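The Witthorpe Line

Benchmark 3669 is a brass bolt set in the north abutment of the old canal bridge at Witthorpe. It was put in when the leveling line to Buvdale was first run, and its height was carried forward unchanged through every later edition of the list. I was sent to check it in December. The instruction gave the mark number, the route, and a budget code that turned out to be for a different county.

The instrument was a Vikance optical level, an older model with a compensator that sticks below freezing. You tap the housing twice with a pencil and it frees itself. This is not in the manual. I carried one staff, one change plate, and a field book with the first pages already torn out.

I started at the church mark, which is on bedrock, and worked down. Backsight, foresight, move. The sights were short because of the slope. By noon I had closed on the bridge, and the bolt was low by 3 millimeters.
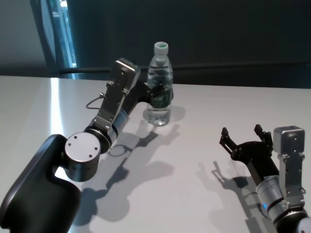
A small difference of that kind is almost always the observer. I turned the staff around and read it again. I moved the level to the towpath and read it from there. Then I went back up to the church and ran the whole section in the other direction, which took until the light went. The bolt was still low, by the same amount, to within the thickness of the graduation.

I wrote the figure in the book and underlined it, which we are told not to do.

The guesthouse in Witthorpe had one room with a working heater. I spread the reduction sheets over the bed and went through the arithmetic by hand. There was one mistake, on the second page, and a matching one on the fourth that canceled it. I corrected both and initialed them. The total did not move. Some time after ten the heater cut out, and I did the last page in gloves.
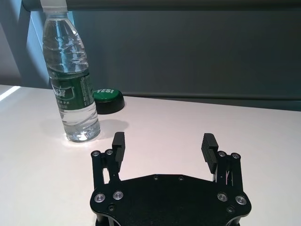
The earlier book

The file on the mark contained one previous check. It had been done under contract by Kapoor, a firm that worked the valley for a few seasons and then closed. The observer's name was missing from the cover. The handwriting was upright and very small, and every seven had a bar through it.

Kapoor's observer had also found the bolt low. The figure was smaller than mine. It had been entered in ink, then struck out in pencil, and beside it, in somebody else's hand, was the word "reject." After that the observer had gone back to the bridge and run the section again. And again after that. The weather column said fog, then fog, then sleet. Each run gave the same answer, each was struck out, and the last page had only the station headings, filled in with a ruler, and no readings.

The published list kept the old height.

I knew the procedure from the other side. I had spent a year in the checking room before I went to the field, and I had written "reject" on a good many pages. A value outside tolerance goes back to the observer. The observer is assumed to want the bonus for distance and to be careless about the staff. It is a reasonable assumption. I could not remember a single one of the names on those books, or whether the books had names.

What the mark was doing

The next morning I set temporary marks along the towpath, one every 100 meters, as far as the lock. The first was steady against the church. The second was steady. At the third, 300 meters out, the stone coping had a crack you could put a coin in, and the crack had been filled with mortar, and the mortar had cracked as well.

I leveled the abutment at both ends. The downstream end was lower. The bridge was tipping toward the water at a rate too slow to see and too regular to argue with. Plotted against the dates, Kapoor's figure and mine fell on one straight line that passed through zero in the year the bolt was put in. The mark had never been at rest. It had been sinking when they painted its number.

I wrote this up in two pages with one graph and took it to the review at Buvdale. 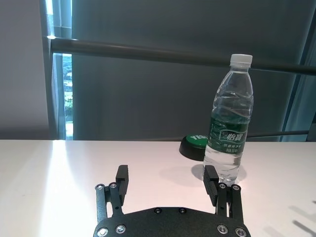 Reviews there are conducted by reading the report aloud, including the tables. It is slow, but errors come out in speech that pass on paper. Mine took most of the morning. The table was white and threw the light back into my eyes, and at each column of figures I looked up past a bottle of water to the gray curtain and the dark handrail that ran across it. I used the rail as a horizon. It is a habit; anything long and straight will do. When I got to the appendix I read out Kapoor's values too, all of the struck ones, in the order they had been observed. This was not required. It added a quarter of an hour.

There was a question about the compensator. I said that it stuck in the cold and that I had tapped it. There was a question about whether the tapping was documented. I said it was now, on page two.

I asked that the height of 3669 be withdrawn, that the bridge be reported to the canal authority, and that the rejected runs be restored to the record as accepted observations, with their dates.
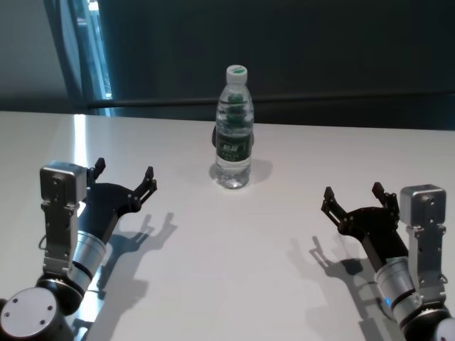 Buvdale replied that the first two requests were granted. The third was more difficult, in that a restored observation needs an observer, and the field for the name could not be left blank. Would I be willing to sign for them, as the person who had verified the result?

I said I would not. I asked what the form would accept. It would accept any entry of more than one character.

The new list came out in spring. Against 3669 it says "unstable, do not use," and below that are the runs, one to a line: date, value, weather, fog, fog, sleet. In the column for the observer it says "Kapoor, barred sevens." I went back up the towpath with a can of paint, crossed through the number on the abutment, and leveled the bolt once more while I was there.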